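Skindis to open footwear returns centre in Lurkgate

20 December 2020 – Skindis, the online shoe retailer, will open a returns centre in Lurkgate in May. The site will handle all sandals, slippers and slides sent back by customers in the UK, work now split between two warehouses.

The building covers 3945 square metres and was last used by the furniture firm Maldonado. Skindis has signed a lease for six years. Fitting out starts in the new year.

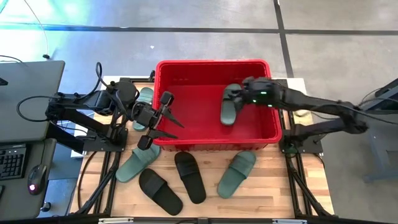
What changes for customers

Refunds will be paid within six working days of a parcel reaching Lurkgate. Customers can go on using the printed label in the box, or drop parcels at any of 671 collection points run by the courier Manero. Returns stay free on orders placed before the centre opens.

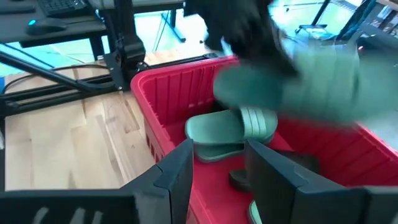 Pairs that can be resold will go back into stock. Single shoes and worn pairs will be sorted by material and passed on for recycling – until now most of these have been stored.

Jobs

The centre will employ 200 people once both shifts are running. Posts include sorting, packing, customer service and site maintenance, with full-time and part-time hours.

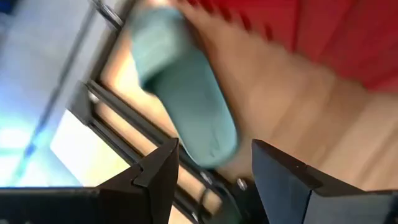
Applications open in the new year through the Skindis website. Staff at the two existing warehouses will be offered a transfer first, with help towards travel costs.

Press enquiries: Skindis press office, Lurkgate.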